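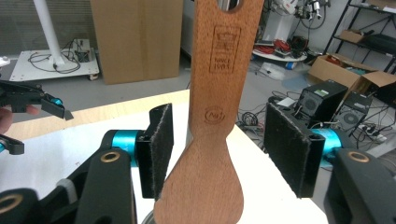
Wooden spatula

A wooden spatula is a flat kitchen tool used for stirring, turning and scraping food. It is among the oldest utensils still in daily use, and most home cooks will tell you — often at some length — that they have a favorite.

Beech, maple, cherry and olive are the usual woods. All of them are close-grained, so they take up little water and hold a smooth edge for years. Softer woods such as pine are cheaper but tend to splinter and can leave a taste in the food.

In the river town of Sorbridge, spatula carving was once a winter trade. The Vanhove workshop employed 11 carvers at its busiest and sold 800 pieces a season, mostly at the April fair. Leonilde Rocha, who wrote a fond little history of the town, lists 3 local shapes: the straight, the slant and the broad "porridge" blade, which is still made there today.

Wooden spatulas are best washed by hand and dried standing up. A light rub of mineral oil now and then keeps the wood from cracking.

See also: Wooden spoon, Spurtle, Treenware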